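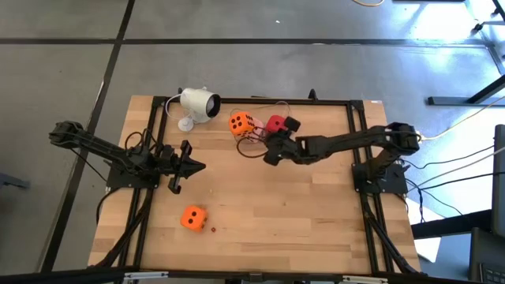

**Unit 4 handout: Running a walking school bus**
Shona Grimshaw, Hilstead

Welcome back! Last time we looked at how kids get to school, and today we get to the fun part – planning a route that people will want to join. A walking school bus is a group of children who walk a fixed route with adults, picking up friends at set stops along the way.

### Why Hilstead is such a great case

The Olley Elementary route began in 2008 with 10 children and two parents. By the following March it had 48 regulars (!) and a second line had opened from Tipoki Road. What I love about it is how little it cost. The school paid for vests and a few painted stop signs, and families did the rest.

### Terms to know

- **Line:** one full route, first stop to school gate
- **Lead:** the adult at the front, who sets the pace
- **Sweep:** the adult at the back
- **Catchment:** the streets from which a child can reach a stop in five minutes

### Planning a line

1. Mark every enrolled family on the street map.
2. Draw the catchments before you draw the line. Most groups do it the other way and end up with stops in odd places.
3. Walk it at 7:45 a.m., with a child if you can. Short legs change everything!
4. Write down each crossing, and whether it has a guard or a signal.

### For next class

Read the Plurkier Street survey, which has 61 family responses. Look closely at the comments on winter mornings – they're wonderful, and some of them will surprise you. Bring one page with your proposed stops and a start time for each. Pencil is fine, and we'll be swapping maps in pairs.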